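In Defense of the Kitchen Table

By Kalliopi Dimitrov

My grandmother did her taxes, her mending, and most of her arguing at one table, and when I was small I assumed every family ran that way. You came in, you put down whatever you were carrying, and somebody moved the newspaper over so you could have a plate. I have been thinking about that table a lot since September, when my sister and her husband moved into a very nice new apartment in the Yimer building (112 units, a gym, a room for washing dogs) and I discovered, walking through it with a casserole in my hands, that there was no place to put a table at all.

There is a counter, of course. There is always a counter now, with four stools lined up on one side like a lunch place, and everyone sits facing the sink. I ate my casserole there, and it was a pleasant evening, and I did not see my brother-in-law's face once unless I leaned way out over my plate to find it.

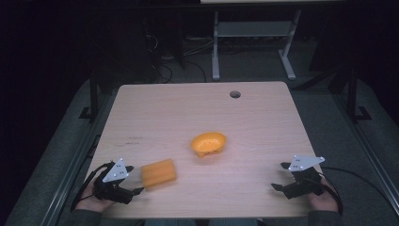

HOME & FAMILY

I know the reasons. The apartment is 761 square feet and rents for $2,825 a month, and at that price I suppose a builder feels every corner ought to be earning its keep. People eat at different hours, too, and plenty of them eat standing up, and I have done it myself more nights than I would want my grandmother to know about.

But I do think we give something away when the table goes. A counter is for getting things done on, and you clear it when you finish. A table will let you leave a puzzle out until Easter. Children do their homework there badly and slowly while you peel things, and you hear about the trouble at school somewhere between the long division and the carrots, which is a conversation you could never have set up on purpose. My own son told me he wanted to leave college over a bowl of cold oatmeal, and we sat there until it was dark out and then we had the oatmeal for supper.

It doesn't have to be a good one. Ours came from a closing sale at the old Cilten store, and it has always rocked toward the window. I have seen card tables do the job beautifully, and once a door on sawhorses, at a house where I was very happy.

So if you are looking at apartments this year, bring a tape measure, and ask where the table goes. My sister has given up her hall closet for hers. The coats are on the bed, and we are all invited for soup.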